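Karnudano Hard Wax Oil, Clear Satin

Code 707. Sold in 2 sizes. In stock at Gorileck and by post.

I've been selling this oil since I opened the shop and I still use it on nearly everything at home, so forgive me if I go on a bit! It's a clear satin finish for indoor wood: tables, shelves, stools, bedside cupboards, that sort of thing. It soaks in, it dries hard, and it doesn't leave that thick plasticky look you get from some varnishes (you know the ones).

My own kitchen table has had 4 coats over the years and it takes tea, felt tips and the odd hot plate without much fuss. When it starts looking tired I give it a light rub and another thin coat, and we're eating off it again the next evening.
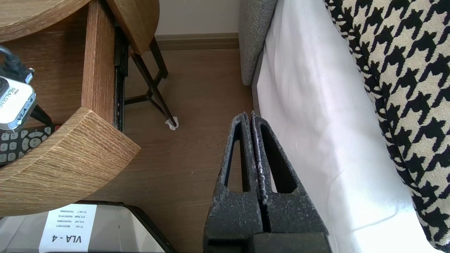
Thin coats, then. I can't say it enough. Nearly everyone who rings me with a sticky table has put it on like gravy. Pour a little on a lint-free cloth, work it in along the grain, go and make a cup of tea, then wipe off whatever is still sitting on top. Leave it overnight with a window open. The second coat uses much less than the first.

Cut edges are thirsty, so go back over them while you've still got oil on the cloth. On curved edges I fold the cloth into a small pad and keep it moving, otherwise you get drips underneath that you only find in January when you're looking for a dropped earring.

What's in the box
One tin, a cotton cloth and my leaflet. You'll want your own gloves.

Sizes
Small tin: plenty for a side table and a couple of stools.
Large tin: a dining table and chairs, with some over for touching up.

Please note
Used cloths can heat up on their own. Lay them flat outside to dry, or soak them in water before they go in the bin. Don't scrunch them up in a bucket!

If the wood has been varnished before, it needs to come back to bare timber first. I start with 80 grit and work up, and the Villalba sanding pads are lovely for shelves and rounded bits.

Delivery
Tins go by road only, so allow a few extra days if you're out Brarkadstead way or further. You can collect from the Gorileck shop if you order before noon, just ring the bell at the side door.

Page updated Mar 19, 2025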